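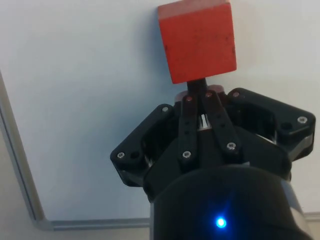

According to one customer at Stumico, the Lollameo gripper kit kept pushing blocks away until the closing height was changed, and the manual gave that step one line.

August — by the Jenach workshop desk
Print | E-mail
Home Kits Guides Spares Contact

Setting the closing height

You need the kit, a white board and a painted block.

1. Lay the board flat and put the block on it.
2. Close the fingers fully and bring the tips up to the block. Save this as your start point.
3. Back off, open the fingers and lower the arm 3 mm at a time.
4. Set the speed to 200 and close. If the block slides, go back to step 3.
5. Save the height and repeat the pick 14 times.

Check the linkage screws before you start — a slack one will spoil the setting. Spare screws are part 396.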